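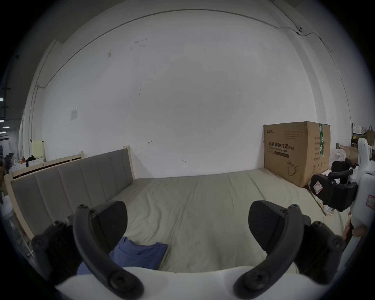 Monique Collet has tested mattress covers for 12 years, the last 8 of them at Prosser, a small textile laboratory in Talham. Her work is mostly on shrinkage.

"A cotton cover is cut on the assumption that it will lose length," she said. "The question is how much, and whether the width goes with it. Usually it does not go evenly."

The laboratory logged 2,932 wash cycles in its last test series. Of these, 1,987 were run at 60 degrees and the rest at 40. Covers are marked in both directions, washed, dried flat and measured again after a rest period at fixed humidity.

Collet considers the drying stage badly understood. "People blame the wash. Most of the loss we record on knitted covers comes from the tumble dryer. The loops relax and then close up."

Her colleague Hemant Tomar handles the elastic. He tests it separately, stretched on a rig at a constant load.

"Elastic fails by heat before it fails by stretching," Tomar said. "If the corners ride up, I would look at the dryer setting first."

Neither recommends fabric softener. Collet washes her own covers at 40 and hangs them by the long side.

Comments (3)

pegbag: Does this apply to jersey as well as terry?

Flanirine: Jersey is a knit, so yes. Mine lost a good inch in length.

Onik: What spin speed did they use?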